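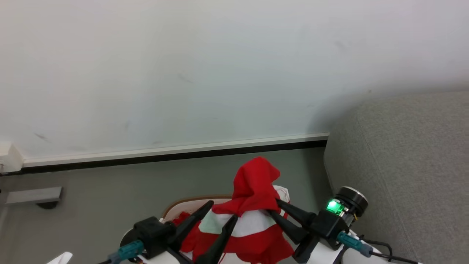
*two arms vs. one red and white cloth*

**dedlow26:** ok so can these do laundry yet or not. a pair of arms like this runs nonstop at my cousin's work and he swears chores are solved in 2 years

**stallari_k:** no. cloth is the worst case. never the same shape twice, every bunch hides a corner

**Marianna Kubiak:** Disagree a bit. Towels are fine if you start them flat. Out of a heap -- different story

**dedlow26:** so who flattens them lol

**Marianna Kubiak:** you do :)

**pleruno:** we fold 200 shop rags a shift, 4 people. would take a slow machine tomorow if it ran all night

**stallari_k:** and when it drops one at 3 am?

**pleruno:** then theres a rag on the floor. same as now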